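Minutes of the clothes mending and swap group, May 10, 2023

Present: Margus Jõgi, Trudy McAlister, Sohail Kakakhel, Fenna Hoekstra and me, Corey Hoani, taking the notes again (my spelling, my fault). We started late as the kettle took an age.

1. Last time's notes

Everyone was happy with the March notes, apart from Sohail, who would like it written down that he offered to look at the zips and did not promise to mend them. So noted!

2. Money

We have £308 in the tin and the Grindow hall hire is paid up to the summer. Trudy wants to put £63 of it towards thread, hooks and a decent pair of shears. All agreed. Margus asked if we could get the Lehner shears this time and Trudy said she'd look at the price first.

3. Folding and the table

We spent a good while on this one. Fenna thinks we should all fold the same way so the piles stack properly, and she has a point — the jumpers last time slid all over the place. We agreed on sleeves in, then thirds, then half, with the label end on top where there is one. Soft things get smoothed flat on the table before anyone starts folding, and we do them one at a time.

We're keeping the terrazzo pattern for the folding table. Margus finds it too busy, but the rest of us like it and the plain greys show up nicely against it.
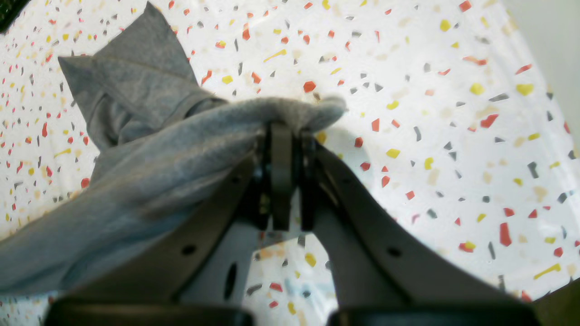
Grey garment on the folding table, item 3.

Margus then asked whether the greys and blues should go in one pile. Long chat about this (too long, I had another biscuit in the middle of it). We settled on separate piles, and anything that's a bit of both goes with the blues. Fenna will write the cards.

4. Drinks and cables

Trudy brought up glasses on the folding table. I was all for letting people have their water beside them, it gets warm in there, but she reminded us about the cardigan and I gave in. From next time drinks go on the windowsill, and that includes anything in a glass that looks empty. Sohail will tape down any leads we need and keep the rest off the table. 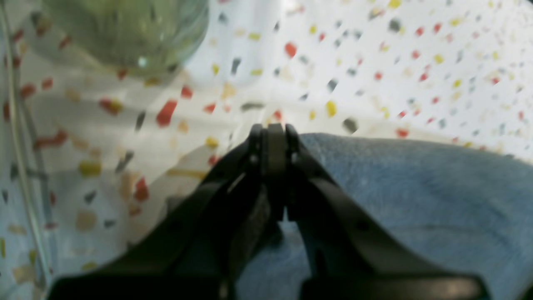 5. Leaflets and the summer swap

The Kurier printed our notice and Fenna has had three calls from it already, which is lovely! We talked about a leaflet too. Sohail got a price for 2,000 and we all laughed, so it's going to be 495, the smallest run the printer does. Margus will take up to half of them round the Stevar estate on his bike. Trudy wants the words "clean clothes only, please" in bigger letters than last year and I'm with her on that.

6. Anything else

Fenna is away for the next meeting so Margus has the key. Sohail still has somebody's button box, a square one, please claim it.

Jobs: Trudy shears and thread, Fenna pile cards, Sohail tape, Margus leaflets and key, me to type this up.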